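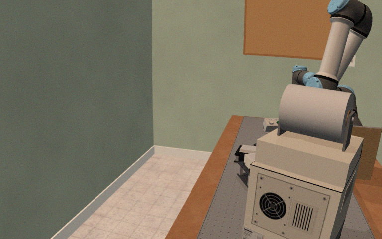 博客 > 果园笔记 > 灌溉与水质

蓝莓园的灌溉水碱度:加酸装置改造记录

分享 5 | 评论 5

Brastthorpe 的井水偏硬,这件事在种蓝莓之前并不构成问题。苹果和黑加仑对此没有明显反应,草莓也还能应付。蓝莓不行。蓝莓根系没有根毛,吸收铁的能力依赖偏酸的根际环境,基质 pH 一旦缓慢爬升,新叶就开始脉间失绿,叶脉仍绿,叶肉发黄。叶面喷铁能遮掩一阵,新梢长出来还是黄的。

去年夏天我在自己这块地上见到的就是这个过程。种植前按土壤检测结果施过硫磺粉,头一季叶色正常,第二季七月开始下部滴灌段先黄,上部靠雨水较多的几行晚一些。当时以为是缺氮,追了一次硫酸铵,略有好转,于是又耽误了一个多月。后来取了滴头正下方和行间两处的土分别测,滴头下方的 pH 明显高于行间。病因在水里,硫磺粉的用量没有算错。

先说明一个容易混淆的概念。水的 pH 和水的碱度是两个量。pH 表示此刻氢离子的活度,碱度表示水中和酸的能力,主要来自碳酸氢根。一份 pH 看上去中性的水,碱度可以很高,浇下去之后碳酸氢根不断消耗土壤里的酸,效果等于每次浇水都撒一点石灰。反过来,pH 偏高但碱度很低的水对基质影响很小。只用试纸测 pH 来判断水能不能浇蓝莓,结论没有意义。我头两年用的正是试纸。

碱度的测法是滴定。取定量水样,加指示剂,用已知浓度的酸滴到变色,按消耗量换算。鱼缸用的碳酸盐硬度测试盒原理相同,精度对果园来说够了。Lizelle Le Roux 在化验室工作过,她建议同一口井在旱季和雨季各测一次,并且放水一段时间之后再取样,避免取到管路里的存水。照做之后,旱季的数值确实高于雨季,后面加酸量以旱季数值为准,雨季再往下调。

可选的办法有几种。

收集雨水。碱度几乎可以忽略,最理想。问题在于需水最多的时候恰好没有雨。我有一只 1000 升的吨桶接棚顶的水,春天够用,盛夏很快见底。扩容要再添桶,要做基础,还要防藻,暂时没有上。

继续施硫磺粉。硫磺靠土壤微生物氧化产酸,速度受温度和湿度控制,低温时几乎不动。它适合种前调土,用来抵消每次灌溉带进来的碱则跟不上节奏,而且表施的硫磺很难到达滴头下方的湿润区。

改用酸性肥料。硫酸铵有一定作用,但供氮量和供酸量绑在一起,碱度高的时候要么酸不够,要么氮过量。晚季氮过量会推迟枝条木质化,第一场霜就会见到后果。

向灌溉水中注酸。直接作用于碱度本身,剂量可控,缺点是要处理腐蚀性液体。最后选的是这一条。

酸的种类也比较过。柠檬酸安全,单位碱度的成本高,配成母液后久放会长菌膜,堵过滤器。磷酸会带入磷,钙含量高的水里还可能在滴头处沉淀。硝酸带入硝态氮,蓝莓偏好铵态氮,不合适。硫酸只带入硫酸根,价格低,危险性也最高。我买的是供货商稀释过的硫酸,没有买浓酸自己稀释。各地对硫酸浓度和购买资格有规定,买之前应当查清楚。

用量不追求把碳酸氢根全部中和掉。全部中和之后水失去缓冲,多加一点酸 pH 就直线下坠,注入器稍有波动就会伤根。通行的做法是中和大部分,留下一小部分作缓冲。我的目标是滴头出水 pH 在 5 以上一点,不低于 5。计算步骤是先按碱度求出每单位体积水需要的酸当量,再除以所用酸的当量浓度,最后按注入器的比例折算成母液浓度。算完要用一桶实际的井水试滴,不能直接上系统,配完静置一会儿再测,二氧化碳逸出后读数会回升。

注入器用的是 Brenenia 的水力比例泵,不用电,靠水流推动活塞吸取母液。选它的原因是地头没有电源。比例泵的好处是流量变化时比例大致不变,切换灌溉分区时不用重新设定。坏处是对水里的颗粒敏感,前面必须装过滤器,而且密封件要选耐酸材质,标准密封件在酸里会溶胀。我第一次订货没有注意这个选项,寄来的是标准件,退换多花了一周。

管路顺序如下,从井侧开始:

球阀
止回阀
叠片过滤器
减压阀
比例泵(装在旁通上,两端带阀)
一段混合管
取样口
分区阀

止回阀的作用是防止酸液倒流进井。同一口井若兼供生活用水,单个普通止回阀不够,应当用符合当地规定的防倒流装置。Tomos Meredith 来看过一次,指出我把取样口装得离比例泵太近,混合不充分,读数会跳。往下游挪了一段,读数稳定了。

所有接触母液的部件都是塑料。原先吸液管上有一只黄铜接头,是从旧施肥器上拆来的,用了不到一个月就变绿,已经换掉。铸铁和镀锌件同理。

操作上的几条:配液时酸加到水里,绝不把水加到酸里。戴耐酸手套和面罩,旁边备一桶清水,另备一包小苏打用于处理泼洒。母液桶加盖,写明内容物和浓度。每次灌溉结束前关掉吸液,用清水冲一遍管路,让滴头里不留酸液。酸和含氯的清洗剂绝对不能先后不冲洗就共用一条管路,混合会放出氯气。我的滴灌带冬天用次氯酸钠除藻,所以两套容器分开存放,不在同一间屋里。

记录方面,取样口每次灌溉测一次 pH,滴头出水每周四测一次(定在 Thursday 是因为 Efua Aryee 那天过来帮忙,一个人开阀,一个人在行尾取样,省得来回走)。土样每月取一次,固定取滴头正下方的位置,深度也固定。pH 计每次用前校准,电极泡在保存液里,不要泡纯水。我有一支电极就是泡纯水泡坏的,读数漂了很久才发现,那段时间的数据已经从表里删掉。

结果只能说到目前为止。滴头下方的土壤 pH 停止上升,之后缓慢回落,速度比预期慢,可能与土里已经积累的碳酸钙有关。新梢叶色恢复较早,老叶不会再变绿,不用等它。品种之间差别明显。Illa 是这里黄得最早的,恢复也最慢,同一行里相邻的其他品种已经看不出症状。Illa 对根际 pH 的容忍范围可能本来就窄,也可能那一段恰好在下坡,多积了水。两个因素目前分不开,明年准备在上坡补种几株对照。

Ffion Ifans 在 Prothero 那边管着近 1000 株盆栽蓝莓,用的是同一含水层的水。她的处理和我不同,基质以泥炭和松树皮为主,体积小,pH 变化比地栽快得多,但换盆时也容易纠正。她认为盆栽应该以淋出液的 pH 为准,灌溉水的读数只作参考。地栽很难收集淋出液,我考虑过埋陶瓷头土壤溶液取样器,还没有决定。粘土里这种取样器与土壤接触容易不严,抽不上水。

有人留言问能不能用醋。小范围几盆可以,碱度算法相同,醋酸是弱酸,用量要另算。醋酸在土里会被微生物分解,碳酸根的中和作用仍然有效,但大面积用体积太大,气味也重。Seren Mostyn 在阳台上用了两季,叶色没有问题,她的自来水碱度本来就不高,不能直接套用。

还有一个遗留问题:叠片过滤器的压差比春天大,清洗后很快又上来。拆开看叠片上有一层锈色的细泥,估计是水里的铁氧化后析出。铁的析出发生在过滤器之前,与加酸无关,但会影响比例泵的寿命。下一步先在井口测一次铁含量,再决定是否加沉淀罐。滴定用的表格和母液换算表还在整理,单位没有统一,毫当量和碳酸钙当量混着写,改完再放上来。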